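Unit 3: Draining, Straining and Sieving
Course notes, Kitchen Operations I
Instructor: Pavithra Achari

3.1 Terms

Draining removes free liquid from a solid that is to be kept. Straining removes solids from a liquid that is to be kept. The same tool may serve for both, but the order of work differs: in straining, a receiving vessel must be in place before the pour starts. Most lost stock in the teaching kitchen is lost at this step.

Sieving sorts dry material by particle size. It is covered in Unit 5 and appears here only for comparison.

3.2 Flow through openings

The flow rate through a perforated wall depends on total open area, the depth of liquid above the openings, and the thickness of the liquid. Total open area is the sum of all the holes. Many small holes can pass as much water as a few large ones, but small holes clog sooner, and starch makes this worse. Pasta water that has been used for more than one batch drains noticeably slower than fresh water.

Surface tension sets a lower limit. Below a certain hole size, water bridges the opening and stays there until the vessel is shaken or tapped. A short tap against the sink wall is enough. Do not press the food — pressing forces soft solids into the holes and closes them.

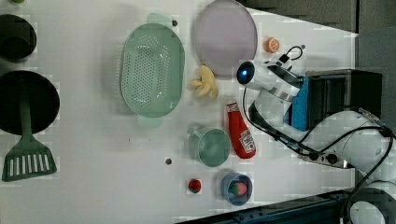 Why does rice stay wet at the bottom of a colander after the water has stopped running?
Water is held between the grains by capillary action, and the weight of the liquid left near the base is too small to pull it out. Spreading the rice on a tray exposes more surface and lets the remaining water evaporate.

3.3 Choice of tool

Slotted tools lift single pieces out of hot liquid and leave the liquid in the pot. They suit eggs, dumplings and blanched vegetables cooked in several batches. A colander suits a full load drained at once. A fine mesh strainer is needed for anything smaller than the holes of the colander, including most grains and washed lentils.

3.4 Lab exercise

Work in groups of 3. Boil 10 ounces of short pasta, drain, and weigh the pasta at once. Weigh again after 20 seconds and after 70 seconds without shaking. Repeat with a second batch, tapping the colander before the first weighing. Record all weights on the sheet from Johannes Du Plessis and note the hole pattern of the colander used.

Reading for Unit 4: Coetzee handout, sections on stock and reduction.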